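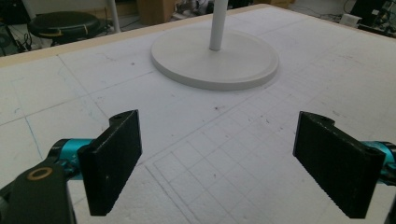

Parnside savings: rate basis after the February change

cimitz_ladder
The Parnside notice account dropped its rate in February. Mine was opened before that. The terms say the rate is "variable with 50 days' notice," but the new figure showed up on my statement after eight. Has anyone had the old rate applied for the full notice period?

jmacdonald
Check which version of the terms you hold. Balances under $1,000 are on the basic tier, and the notice clause doesn't cover that tier. Section 5, second paragraph.
— Jade MacDonald

cimitz_ladder
Balance has been over 1,000 the whole time. I have the older terms, and Section 5 there makes no mention of tiers.
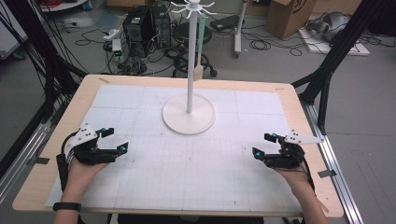

The statement also shows interest credited monthly, while the account summary says quarterly. I can't reproduce the credited amount with either method.

lavoie_bonds
Try daily accrual with monthly crediting. Parnside took over the Lavoie accounts and kept the old day count (actual/360). That would explain a small mismatch. It wouldn't explain the early cut.

jmacdonald
Disagree on the day count. Mine came from Lavoie and reconciles to the cent on actual/365.

M. Bergeron
Both are in use. It depends on the account prefix. For the notice period, write to them and ask for:

1. The date the notice was issued, and how it was sent. Posting it in the Muta app counts only if you opted in to electronic notices.

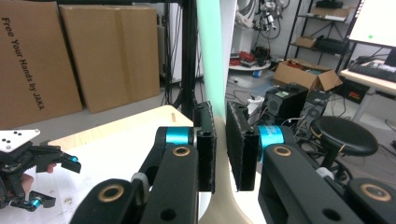 2. The terms in force on that date, with the version number.

3. A recalculation at the old rate to the end of the notice period.

cimitz_ladder
I never opted in. Letter goes out Thursday.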